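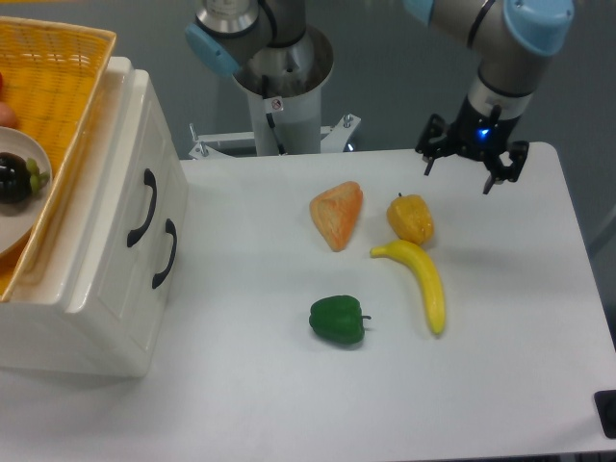
Play food on a white table: bread, two peppers, a banana.

How to Read an Old Company Store Ledger

Sooner or later anyone who pokes into the history of a mill town gets handed a store ledger. It will be heavy, it will be brown, and somebody will tell you it is fascinating. It can be, once you know how to get into it.

I learned on the books of the Skirnier mill store in Nilia, which sold groceries, boots and lamp oil to the families who worked the looms. What follows should serve for most ledgers of the kind, whether you have the real thing or a scan.

Find out which book you have

Stores kept more than one. The daybook lists sales in the order they happened, with everybody mixed together. The ledger proper gives each customer a page and copies the sales onto it later. If a name sits at the top and the dates run down the left side, you have the ledger. If the names change with every line, you have the daybook, and I'm sorry, because you will be flipping back and forth a lot.

Look for an index at the front. Ours was arranged by first letter only, so all the M's were in one heap in the order they had walked in the door.

Learn the clerk's handwriting first

Don't begin on page one. Clerks wrote neatly on page one. Go to the middle, pick a full page, and copy out every word you can read without straining. Flour, sugar, soap and thread will turn up over and over, and they give you most of the alphabet. Write the letters you're sure of on a card and keep it by your elbow.

Then go back for the hard words. I spent an evening on "1 pr goats" before admitting that the family had bought boots.

Abbreviations you'll meet

do. - ditto, the same as the line above
pr - pair
bbl - barrel
bu - bushel
sund. or sds - sundries, the clerk's way of ruining your afternoon
By - money or goods coming in from the customer
To - goods going out to the customer
fwd - carried forward to another page, usually with the number beside it

Follow one family all the way through

Trying to understand the whole store at once will make you give up by lunch. Choose one account and stick with it. Mine was a household of weavers on Lashari Street, whose account starts on page 31, runs out of room, and picks up again on page 108. The clerk wrote "fwd 109" at the bottom. Check the pages on either side before you decide a family has left town.

Make a table with four columns: date, item, amount, price. Keep the spelling as you find it, even when it hurts. If you want to add a modern spelling, put it in brackets so the next reader can tell your work from the clerk's. A spreadsheet is fine. I use Jekon for my notes, mainly out of stubbornness, and paper works too.

Now look for the pattern

With a few months copied out, you can start asking questions. When does the family buy coal? Does the flour get cheaper, or do they just buy less of it? Is the rent taken out on the same page as the molasses? In a company store it often was, and the wages came in on the "By" side and went straight back out. Some pages show a family working a whole winter and finishing December a little deeper in the hole.

Be careful about what you don't see. An account with no vegetables doesn't prove that people ate none. They may have had a garden, or a cousin with one, or paid cash to a peddler who kept no books at all. The ledger only knows what went on credit.

Check it against something else

The census will tell you how many people were eating all that flour. City directories help with addresses, and the newspaper will mention strikes, fires and sales on calico. When two sources disagree, write down both and say where each came from.

Write the page number next to every single note you take. I skipped this for the first few weeks, and there is a very good entry about a piano that I'm still looking for.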